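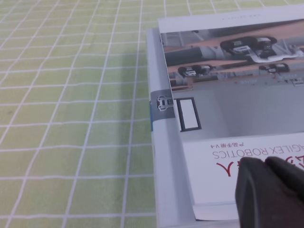
My Year of Loving a Show Only My Group Chat Remembers

So I have a problem, and the problem is called Pletus. If you've never heard of it, welcome, you're in the majority! It ran for two seasons on Stustico, it had a title sequence that went on way too long, and it starred a man whose cheekbones have cost me more sleep than my student loans. I'm not going to name him, mostly so my mother can't look him up and see what I've been doing with my evenings.

I found it in February with the flu. I'd meant to watch one episode of something with a murder in it, and what I got was a moody family drama set in a ferry town, where all the characters wear gorgeous sweaters and not one of them can finish an apology. By the time I could eat toast again I'd seen the whole thing and started over.

Then I went looking for other people. The main fan account had 332 followers, and I'm pretty sure a few of them were there by accident (one only ever posts about boats). But oh, they were lovely. Within a week I was in the group chat, and within a month I had opinions about the kitchen fight in season 2 that I was willing to defend in public – the sister was right, and I will not be taking questions.

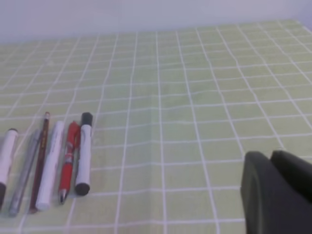 The thing about a tiny fandom is that you actually get to know everybody. I've been in the big ones. I've stood in a line of 2,000 people for a signature that came out looking like a dropped noodle, and I had fun, but I didn't talk to a soul. With Pletus, if I post a screenshot of the lighthouse episode at midnight, somebody in another time zone is yelling back at me before I've brushed my teeth.

In May a bunch of us went to Werham, where they shot the harbor stuff. It's a real working town and it could not care less about the show. The café from the pilot sells phone cases now. We stayed at the Morikawa, a small hotel up the hill with very thin walls, and watched the finale on a laptop balanced on an ironing board. I cried at the same spot I always cry (the coat, if you know, you know). The woman at the front desk asked what we were in town for, and when we told her she said, "Oh, the one with the parking cones?" They'd blocked her street for most of a summer.

Will there be a third season? No. Everyone's contracts ran out ages ago, and Mr. Cheekbones is playing a dentist in something with a laugh track. I've watched that too. He's pretty good in it, and they gave him one decent sweater in the holiday episode.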